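Tremis wrist tracking kit: two stars, and the second is for the straps

I bought the Tremis for $589 on the promise that hand motion recorded at a plain desk would drive our arm without cleanup. It didn't. In May the arm closed its gripper 85 mm short of the pen cup, kept going, and shoved the cup off the bench. No alarm. Tremis support blamed my lighting. Samran Inthanon swapped the lamps and we got the same fault on the next run.

The log showed the left module dropping out for 232 milliseconds and the software filling the gap with a guess. I want a stop there.

Desk sorting with a marker band on each wrist:
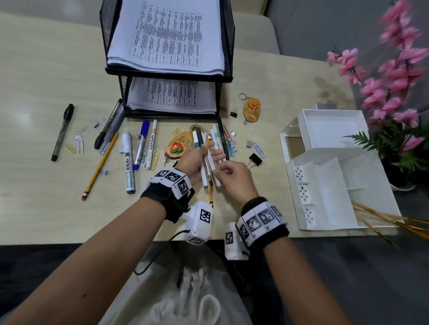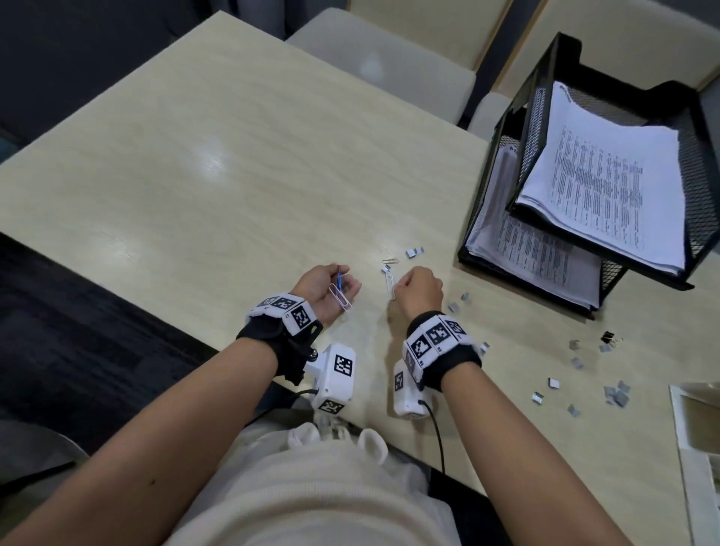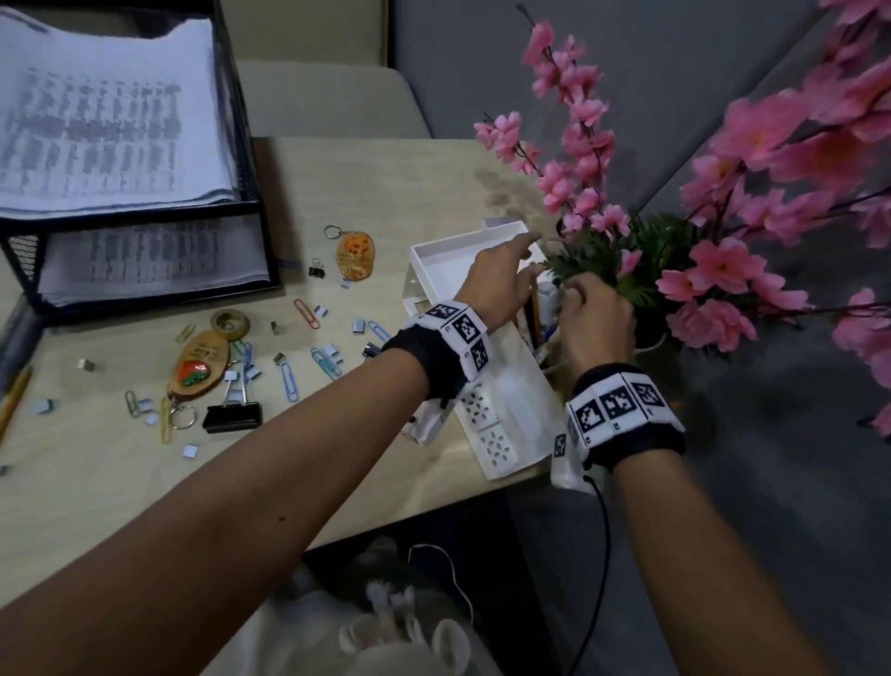 My bigger complaint is the cable. The manual calls it "body-safe" and leaves it at that. Reach into an organizer the way the right hand does in the last picture, with the cable running down past the edge of the desk, and you are trusting one thin connector. Mine worked loose twice. A replacement is $85 from Rarngate, and the firmware still has no setting to halt the arm on lost signal. I'd wait for one.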